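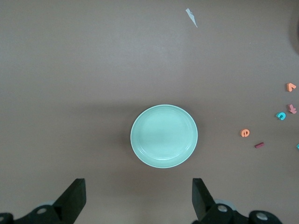 Cadi Prydderch asked that the minutes say clearly that the wide fingers were slower on small foam letters, in her opinion.

26/10/2023
By Sepehr Parsa
2 min read

Gripper comparison, Cukham

The Mnguni and Nullard fingers get 50 tries each, with the same arm and the same wrist camera – no change of controller between them. Cadi wants the plate task counted separately. Agreed.

Action: Sepehr sends the list of letters to Fernosis.

Open point: speed limit for closing.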